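About us

Gomby is a small sewing school and workshop in Iltness. We teach adults and older children to make useful things from cloth: bags, aprons, cushion covers, simple clothes. We also repair what people bring to us, when it is possible to repair it.

How we started

The school was opened by Onyshchenko, a family firm which made curtains for many years. When the curtain orders became fewer, the family kept the cutting room and put tables for learners in it. Our first course began in September with three learners and one teacher. Today we have 20 places on each course, and there is usually a waiting list for the evening ones.

The name Gomby comes from an old word in the family for a button. We have not found it in any dictionary.

What we teach

The beginners' course starts with straight seams on cotton. After this come corners, linings and zips. Many learners are afraid of zips, so we give them two full lessons. You do not need your own machine. Please bring scissors if you have a pair you like, and flat shoes for the pedal.

The second course, which we call Dravus after the street where we first had our rooms, is for people who can already follow a paper pattern. It is slower and the groups are smaller. Each learner chooses one larger piece of work and finishes it.

Small bags and cases

A zipped pouch in light canvas, with orange piping on the seams and a yellow zip, is the kind of work we mean when we speak of small cases. The fabric loop at the end is sewn in before the lining.
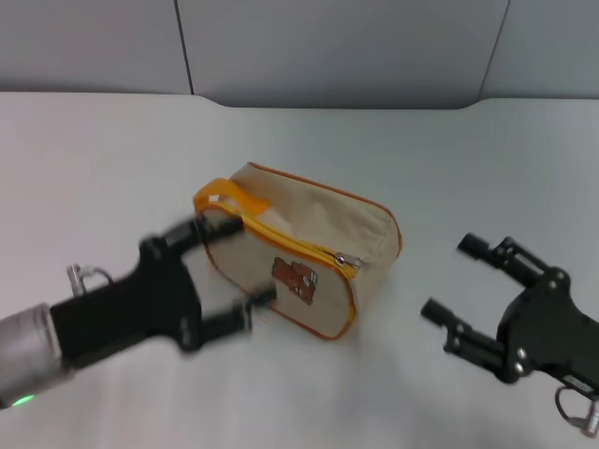 Repairs

We accept coats, trousers, bags and curtains. Leather we cannot do. Tell us what is broken and we will give you a price before we begin. Please wash clothes before you bring them.

Visiting us

The workshop is on the ground floor, behind the bakery, and the door is wide enough for a wheelchair. Please ring the bell twice, as the machines are loud.

Page last changed: 16/12/2022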